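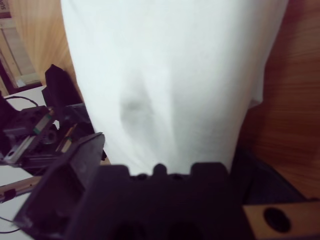

生活実習Ⅱ 第4回 白い布をたたむ、掛ける、しまう

担当:メロン・モゲス
持ち物:白い布1枚(無地、大きさ自由)、筆記用具、前回のプリント

前回のアイロンの回、みなさんの集中ぶりがすばらしかったです!今回はその続きで、布を「たたむ」ところに進みます。地味に聞こえるかもしれませんが、私はこの回が一年でいちばん好きです。布のくせが手に伝わってくる感じ、ぜひ味わってください。

1 布の目を読む
布にはたて糸とよこ糸があります。たて糸の方向(耳と平行)は伸びにくく、よこ糸の方向は少し伸びます。斜め(バイアス)はよく伸びます。両手で軽く引いてみて、三つの方向の違いを確かめましょう。たたむ前にこれをやっておくと、角を合わせるときにどこを持てばよいかが見えてきます。

2 掛けて落ち着かせる
端を持って一度ぶら下げると、布の重みで縦のしわがゆるみます。つまんだところには三角のくぼみができやすいので、持つ位置を少しずらしながら待ちます。白い無地はしわの影がよく見えるので、練習にはもってこいです。柄物だと、ここがなかなか分かりません。

3 たたみ方(基本の三つ折り)
机に広げ、手のひらを中心から外へすべらせて空気を抜く。
長い辺を三等分し、手前、奥の順に折る。
折り山は押さえつけず、指の腹でなでる。
短い辺も三等分し、輪になった側を手前に向けて置く。

三等分の位置は目分量でかまいません。心配な人は幅72センチの布で練習すると、24センチずつになるので分かりやすいですよ。オブサさんの班は先に紙で試していました。とてもよい方法なので、ほかの班もどうぞ。

4 しまう
棚に積むなら輪を手前に、引き出しに立てるなら輪を上に。実習室の棚は奥行き42センチです。折り上がりがこれより小さければ、どんな折り方でも収まります。自分の家の棚も測ってみてください。数字が一つあるだけで、たたむのが急に楽しくなります!
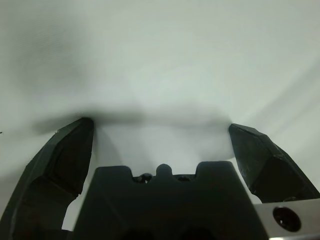
白い布をしまっておくと黄ばむことがあるのはなぜですか。

洗っても残った皮脂や洗剤の成分が、時間をかけて酸化することがおもな原因です。しまう前によくすすぎ、芯まで乾かしてください。湿気のこもらない場所に置き、ときどき出して風を通すとさらに安心です。

5 次回までに
家にある布を1枚選び、三つ折りと、もう一つ別の折り方でたたんで、仕上がりの縦と横を測ってくること。用紙はハゴスさんが配ります。次回は6月に入って最初の授業で、シーツのように大きな布を二人組でたたみます。動きやすい服装で来てください。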